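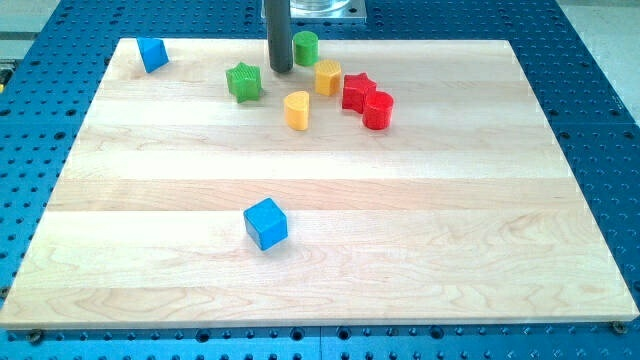
Corentin Royer reckons we have all been asking the wrong thing. Never mind whether it can fold a fitted sheet, he told me over the phone, ask whether it can put the toys away before tea, and ask again when the toys have been put somewhere slightly different. I have been chewing on that for weeks, and it's the reason this page exists at all, so thank you, Corentin, and sorry I kept you from your dinner.

Eight shape blocks on a pale wooden board, in blue, green, yellow and red. There are two stars in the lot, one green and one red, and the blue cube has the front of the board to itself.

For those who have wandered in from the main Wukuvitz page, welcome! This is the tidying-up corner of our chores gallery, which we started back in April after a long and rather cheerful argument about whether a machine will ever be any real use around the house or in the back of a shop. I was on the hopeful side. I still am, mostly, though I've become a slower sort of hopeful (my kids would say a slower sort of everything).

Blocks may look like an odd place to begin when what people want is the dishwasher emptied. But think about what your hands do when you clear a playroom floor. You take hold of a cylinder one way and a star another, you notice when two pieces are touching and nudge them apart without giving it a thought, and if something is lying at an angle you turn your wrist to suit. The red star and the red cylinder up there are right against each other, and that sort of neighbourly arrangement is harder for a machine than you'd imagine. So is the blue triangular block over in the back corner, sitting on a tilt.

Daranee Thaweesak ran the shelf-stocking trial at Gilmartin and was generous enough to share her notes. Her machine managed 60 good picks out of 90 when the packets were spaced out nicely, and only 21 out of 90 once they had been pushed together the way customers leave them. She wasn't discouraged in the least. She did say that the person on the next aisle had finished the whole bay, had a cup of tea and come back to watch.

At home the story is much the same, only with more sand in it. Aisyah Lumenta wrote to us from Drosport, where she looks after her sister's little ones, and she says she would happily hand over the blocks, the odd socks and the lunch boxes tomorrow, and would pay up to 200 dollars a month for it, provided she didn't have to set everything out in tidy rows first. I think that's a very fair test. If you have to tidy up for the tidying machine, you may as well carry on and do the job yourself.

My own answer, for what it's worth, is that some chores are nearly there if you keep them small and keep them to a table. The floor, the stairs and the bottom of the school bag will be a while yet. Ayten Kurtuluş disagrees with me on the stairs, and she may well be right, so I've promised her the first spot on the laundry page when it goes up.

If you've a favourite chore you'd like to see included, or a colour of sock you'd like to see defeated, do leave a note at the bottom.

Page looked after by Sigrún Sveinbjörnsson. Last updated 8/25/26.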